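About Nestent

Nestent buys, repairs and sells second-hand and vintage clothing from weaving and dyeing districts, mostly handwoven coats, shawls, sashes and work jackets. We also sell cloth by the length when a garment is too worn to be worn again. The shop is on the ground floor at Makris Yard and the workroom is above it.

The business was started by Naledi Ngcobo and Mirta Gaete. Naledi had been a buyer for a theatre wardrobe and kept being offered good old pieces that no production could use. Mirta trained as a tailor and later worked in textile repair. Their first stock was 151 garments from a closed draper's called Stidow, bought as one lot with the rails included. We still use the rails.

What we sell

Most of what we carry is older than the people who buy it. Wool coats and indigo work jackets make up the larger part, with silk sashes, lined waistcoats and shawls making up the rest. Each piece has a stock number, which is sewn into the lining on a cotton tape and repeated on the listing. Please quote it when you write to us, as many of the jackets look alike on paper.

We measure every garment flat, in centimetres, and give the chest, the length, the shoulder and the sleeve. Old labels are a poor guide to size. If you are between sizes, compare our figures with a coat you already own, laid flat and buttoned.

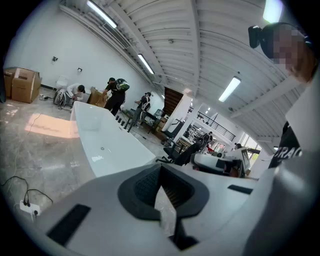
Can I try a piece on before buying it?
Any garment in stock can be tried on in the shop, and if you tell us the stock number the day before we will have it down from the store for you. For orders by post, you have 25 days to send a piece back, provided the tape is still sewn in.

Repairs

Mirta runs the workroom. Moth holes in wool are rewoven with yarn drawn from the inside seam where there is enough of it. Torn linings are patched first and replaced only if the patch will not hold. We don't overdye faded cloth, and we don't take out old repairs unless they are pulling at the fabric around them. Every repair we make is written on the card that goes with the garment, along with the thread used.

We take in repair work from customers as well. Bring the garment clean if you can. We will give you a price at the counter for simple work, and by letter or email for reweaving, which has to be looked at under a lamp. Small holes start at £25. We cannot take leather, fur or anything beaded - we don't have the tools for them.

Where the clothes come from

We buy from families, from house clearances and from a few dealers we have known for years. The indigo jackets come through Hundus, a small importer that packs them in bales of mixed sizes. We sort these ourselves and sell the pieces we can't use as mending cloth. When we know the town or the workshop a piece came from, it is on the card. When we don't know, the card says so.
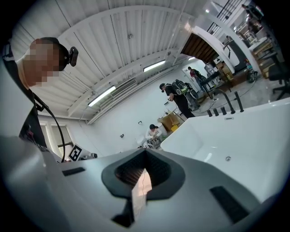 Photo: Nestent

If you have something to sell, send us a short note saying what it is, how long it has been in the family and whether it has been washed. We make one offer and it stands until the end of the following month. Please don't post anything to us before we have answered.

The cloth library

In June we opened a small cloth library at the back of the shop. It holds 899 samples, mounted on card and filed by fibre and weave. Students and makers may use it without charge, two at a time, by appointment. Samples can be handled but not borrowed or cut. Naledi keeps the catalogue, and a printed copy is on the shelf by the stairs.

Prices and postage

Prices are on the listings, apart from silk sashes and wedding pieces, which are priced on request. Parcels are sent tracked and go out on weekday mornings. We wrap in tissue and brown paper, and will leave out the tissue if you ask.

The shop closes for two weeks in winter for stocktaking. Emails are still read during that time, but replies will be slower.

Page last updated December 13, 2020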